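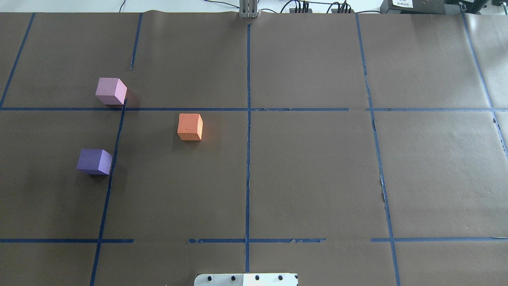
## How do race drivers know what the flags say?

In a kart race the motors are very loud and the drivers wear helmets. If you shout to them, they hear nothing. For this reason people at the side of the track speak with flags, and each color is one message.

At the kart track in Jutelton one lap is 1,168 meters long. From the seat of a kart, a driver can see only a small part of it. Maybe after the next corner a kart is standing across the road! The flag tells the driver before the eyes can see it.

**Green** means the track is clear and you can race.

**Yellow** means danger. You must go slower, and you must not pass another kart. When the person waves 2 yellow flags together, the danger is bigger and you must be ready to stop.

**Red** means the race is stopped. Everybody slows down and follows the instructions. 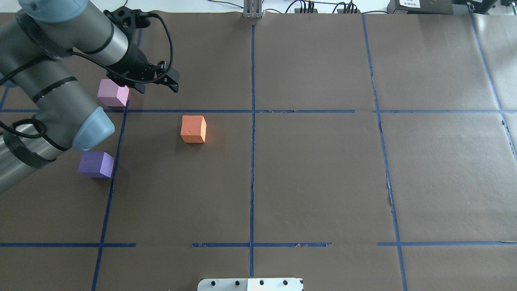

A reader in Plodilville wants to know if the blue flag is a punishment. No, it is not. Blue says to a slower driver: "A faster kart is behind you, please let it go by." Even very good drivers see it sometimes, for example when they had to stop for a repair.

**Black** is the flag which no driver likes. It is shown together with the number of one kart, and this driver must leave the track and come in.

The last one you know already. It has black and white squares, and it means the race is finished. At Astarness the straight before the finish line is 400 meters long, so the drivers can see this flag from far away.

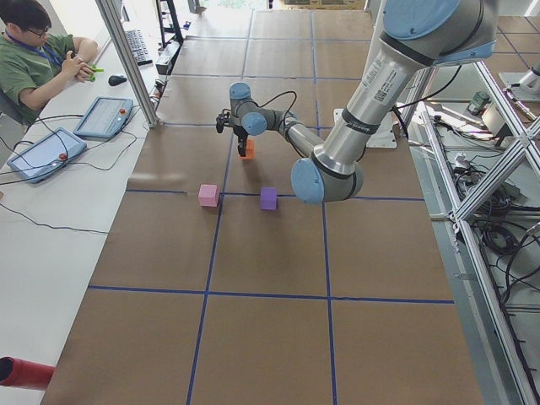 *Three small blocks: one pink, one purple, one orange.*

### Try it at home

Cut flags from colored paper and tape each one to a stick. One child is the flag person and the others run around the yard. When yellow comes, walk and do not pass. After 2 laps, another child takes the flags.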